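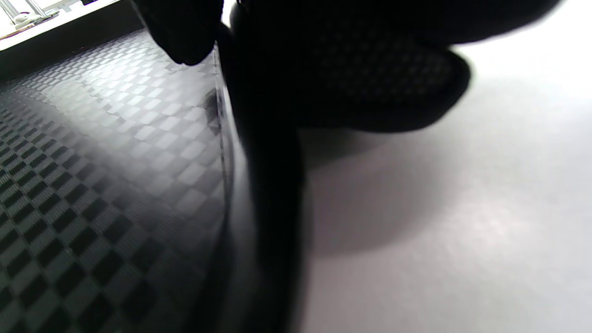 검은 격자무늬 표면, 근접. 빛을 받는 쪽은 무늬가 거의 흰색으로 뜬다.

작업 노트: 서빙 트레이 닦기, 바닥 격자면

대상은 검은색 플라스틱 서빙 트레이. 직사각형, 모서리 둥글고 테두리가 올라와 있으며 바닥에 잔 격자가 성형되어 있다. 천은 파란색 극세사. 지난번 Canan Bilgin이 남긴 메모에는 "평면과 같은 방식으로 닦을 것"이라고만 되어 있는데, 격자 바닥에서는 그 방식으로 결과가 일정하지 않았다. 아래는 그 뒤에 정리한 내용이다.

격자 바닥의 문제는 잔류물이 위에서 잘 안 보인다는 점. 천장 조명 아래 똑바로 내려다보면 깨끗한 칸과 막이 남은 칸이 같은 검정으로 읽힌다. 눈을 테두리 높이까지 낮추고 비스듬히 보면 반사 띠가 생기고, 막이 남은 자리는 그 띠 안에서 칸의 경계가 뭉개진다. 띠 바깥은 판정하지 않는다. 트레이를 돌려서 띠를 옮긴 다음 다시 본다.

판정 기준(임시):
칸 경계가 끊기지 않고 보이면 통과
경계가 흐리면 같은 방향으로 한 번 더
한 칸만 밝게 튀면 섬유 부스러기인지 확인

천은 접어서 쓴다. 뭉쳐 쥐면 접촉면이 계속 바뀌어서 어느 면이 이미 더러운지 알 수 없다. 문제는 테두리를 돌 때 접은 모양이 풀린다는 것. 한 손으로 테두리를 잡고 다른 손으로 닦으면 모서리에서 천이 밀려 나와 구겨진다. Njoroge Nzioka는 모서리를 먼저 끝내고 천을 다시 접은 뒤 바닥으로 들어간다. 순서를 이렇게 바꾸니 바닥 쪽 줄무늬가 줄었다고 하는데 따로 비교한 기록은 없음.
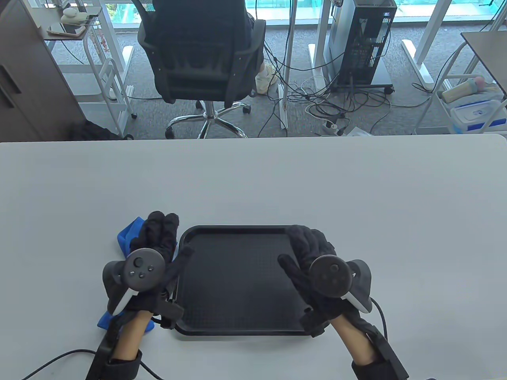
트레이를 고정하는 방법도 정해야 한다. 책상 상판이 매끈해서 힘을 주면 트레이가 같이 움직인다. 미끄럼 방지 매트를 깔면 움직이지는 않지만 돌려 보기가 번거롭다. 당분간 매트 없이, 힘을 주는 반대쪽 테두리를 눌러 잡는 것으로 통일. 바닥을 손가락 끝으로 짚지 말 것. 짚은 자리가 그대로 남아서 판정할 때 헷갈린다.

닦는 방향은 격자에 대해 대각선. 격자와 나란히 가면 천이 칸의 높은 부분만 타고 지나간다. 한 방향으로 끝까지 가고, 되돌아올 때는 천을 든다. 왕복 2회가 기본이고 그 이상은 판정 후에만 추가한다.

세정액은 Grasora 희석액. 트레이에 직접 뿌리지 않고 천에 묻힌다. 직접 뿌리면 격자 홈에 고여서 마른 뒤 테두리 모양 자국이 생긴다. 묻힌 천으로 닦은 다음 30초 두었다가 마른 면으로 마무리. Oi-ling Leung은 대기 시간이 필요 없다는 의견. 다음 묶음에서 대기 있음과 없음을 나눠 해 보기로 함. 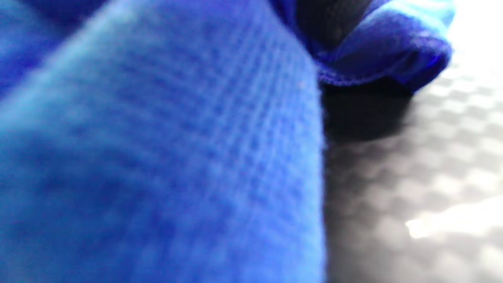
이 페이지의 마지막 수정: 2/7/22

천 쪽 메모. 극세사 천은 가장자리와 가운데의 거동이 다르다. 가장자리는 말려 있어 두껍고, 눌러도 홈 안으로 들어가지 않는다. 테두리 안쪽 굽은 부분에는 오히려 그 두께가 맞는다. 바닥은 반드시 가운데 면으로. 접을 때 말린 가장자리를 안으로 넣으면 바닥을 긁고 지나가는 일이 없다.

파란색 천은 검은 표면 위에서 부스러기가 눈에 띈다는 장점이 있다. 예전의 회색 천은 보풀이 빠져도 격자 반사와 구분이 안 됐다. 재주문할 때 색을 바꾸지 말 것. 섬유유연제를 쓴 천은 물을 밀어내므로 세탁은 따로 하고, 세탁 후 첫 사용 전에는 검은 판에 한 번 문질러 보풀을 확인한다.

선반에 쌓을 때: 바닥 격자가 아래 트레이 테두리에 쓸리지 않도록 곧게 내려놓는다. 밀어 넣으면 긁힌 자국이 반사 띠에 선으로 나타나고, 이후 판정 때마다 잔류물로 오인된다. 보관함 206번 안쪽에 이미 그런 것이 있으니 판정 연습용으로 따로 빼 둘 것.

남은 일
대기 시간 비교(Oi-ling Leung)
모서리 먼저, 바닥 먼저 순서 비교. 같은 사람이 양쪽 다 할 것
Punddale에 트레이 바닥 재질의 내화학 자료 요청. 8월 주문 전까지
Canan 메모의 "평면과 같은 방식" 문구 수정

희석 비율은 병 라벨과 세정액 장부의 숫자가 서로 다르다. 확인될 때까지 라벨 쪽을 따른다.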